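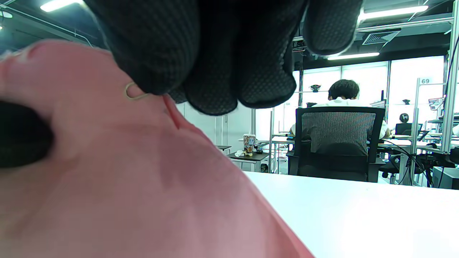
Cloth Folding and Clipping, Wibisono Fund
Progress report, 2025-11-21
Prepared by Qistina Lubis for Rosemarie Gerlach

1. Work in this period

The grant pays for the table work on the small pink cloths: laying out, folding, clipping and packing. Layout and folding are on schedule. Clipping is behind, for the reasons given in section 2.

To date 3,528 cloths have been folded and checked. Haziq Pattinasarany keeps the tally and sends it to me at the end of each shift. The figure leaves out cloths that were sent back for refolding.

We stopped folding from a stack in April. Cloths are now spread out on the white table first, then folded one at a time. It takes more table space, but the edges come out closer to square and fewer pieces are returned.
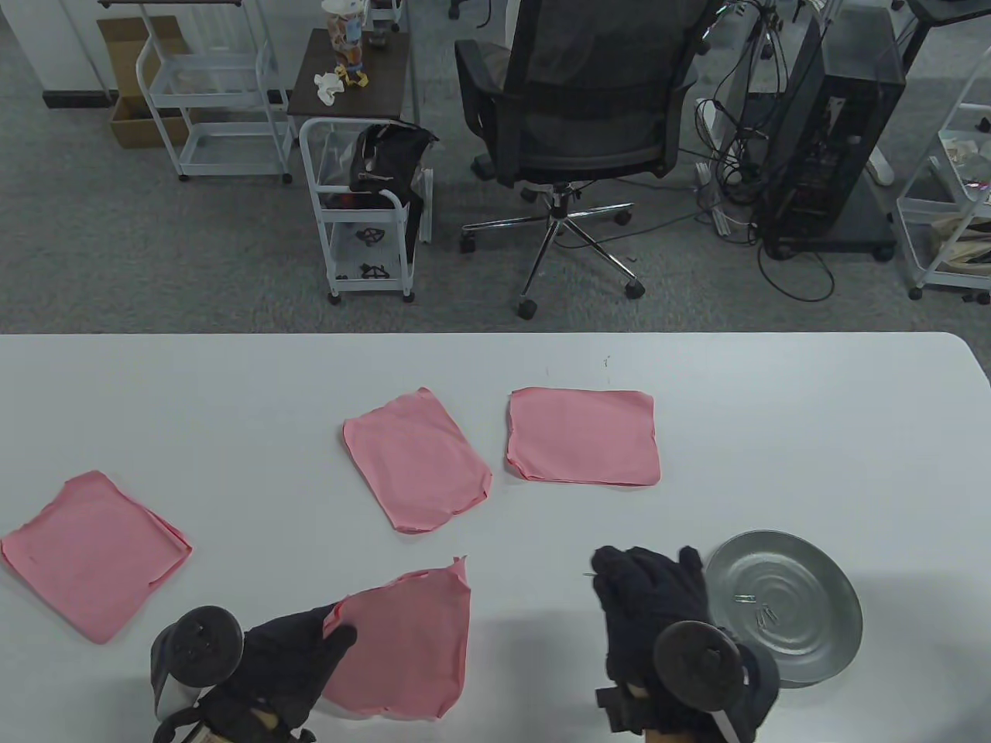

Clips are kept in a round metal plate at the right of the work area. We tried a deep tub before this and people lost time feeling around in it. Yoga Tjoa asked for the plate and it has stayed.

2. Problems

The cloth wrinkles easily and does not hold a crease for long. If a folded piece waits more than 10 minutes before it is clipped, it usually has to be folded again. Folding and clipping were planned as separate steps with a gap between them. We are now running them together, and this has slowed the daily count.

Kelgate sent one batch with uneven edges. We set aside 60 pieces and Afiq Lumbantobing has written to them about replacements. No reply yet.

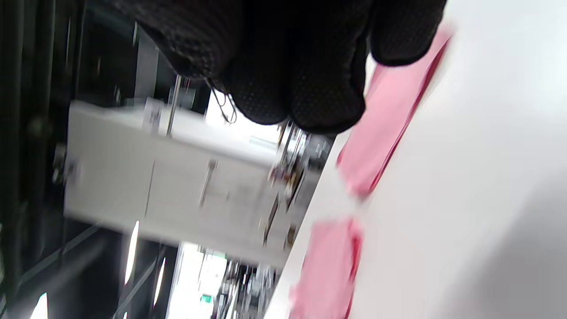 Gloves are holding up well. The dotted grip helps with thin layers, and the first order should last until the grant ends.

3. Spending

Spending is within budget. The only unplanned cost was a second order of clips. I would like to move the unused travel money to supplies and need your approval for that.

4. Next period

Clear the clipping backlog, settle the Kelgate batch, and train 5 more people on the folding steps. Afiq will send the revised schedule separately.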